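3.2 Paper wrapping and crust softening in counter sales

The second part of the study deals with what happens to bread between the oven and the customer's kitchen. Small bakeries in Kulirstead sell most of their rolls unpackaged, and the wrapping is done at the counter in a few seconds. Earlier work on crust softening has mostly looked at sealed plastic bags, where moisture leaving the crumb has nowhere to go. Paper is treated as the neutral case, and its effect on glazed or egg-washed rolls has received less attention.

We collected sales records from two bakeries, Vosari and Tannous, during July. The records cover 2,758 individual roll purchases. For each purchase the staff noted the type of roll, the time of sale, and whether the roll was handed over in a closed bag, in a folded sheet, or with no wrapping. A folded sheet was the usual choice for single rolls bought to be eaten right away. Closed bags were preferred for anything bought in a group, and for nearly all sales after 4 p.m.
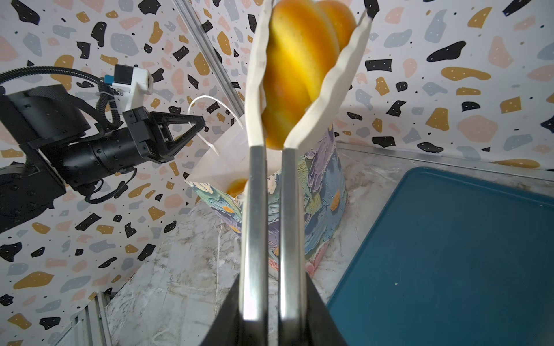 The folded sheet differs from the bag in one respect that matters for the crust. It leaves the top of the roll open to the room while the underside and part of the sides are covered. Moisture that reaches the covered surface is partly taken up by the paper and partly held against the crust. We therefore expected the softening to be uneven, and asked customers to judge the top and the bottom of the roll separately.

Customers who agreed to take part received a short card with 2 questions, one for each surface, to be answered at the time of eating. Of the cards handed out, 74 came back complete. This is a small sample and the respondents chose themselves, so we report the answers only as a direction. Most of those who had received a folded sheet described the top as firm and the bottom as soft. Among those who had received a closed bag, the answers for the two surfaces were usually the same — soft in both cases if the roll had been kept for more than an hour.

3.3 Open display and the waiting period

Wrapping is only part of the problem. A roll may stand on display for a long time before it is sold, and the display itself affects the crust. Both bakeries put their rolls out on shelves or trays, uncovered, and refill them through the morning. Vosari removes unsold rolls at noon. Tannous keeps them out until they are sold or until closing. 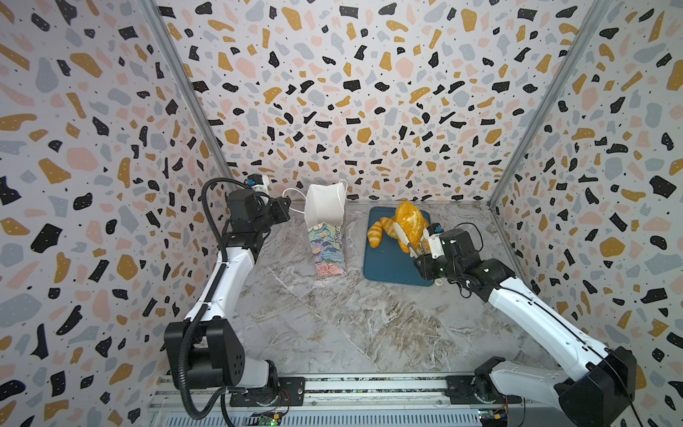
Figure 4. Bread on an open tray.

Spacing on the display turned out to be harder to compare than we had planned. Staff at both shops fill the shelves closely in the early morning and let gaps form as the rolls sell, so that the same roll may spend its first half hour against its neighbors and the next with open air on every side. A nearly empty tray, such as the teal-blue one with three pieces of bread in Figure 4, stands for the late stage of this process. We coded each display as full, partly filled, or nearly empty at the time of sale, and did not try to measure the distance between rolls. Kadri Dzene carried out the coding for both shops, working from the refill sheets.

The coded data suggest that time on display matters more than spacing. Rolls sold within an hour of being put out were seldom returned or complained about, whatever the state of the display. Complaints about a dry or leathery crust came mainly from rolls that had stood through the late morning at Tannous. We had over 100 written remarks from the two shops taken together, and many of them mention the crust without saying whether it was too soft or too hard. Those remarks were left out of the comparison.

Room humidity was logged at Vosari with a Sosasum wall sensor placed behind the counter. No sensor was available at Tannous, and the humidity figures in the next section apply to the first shop only.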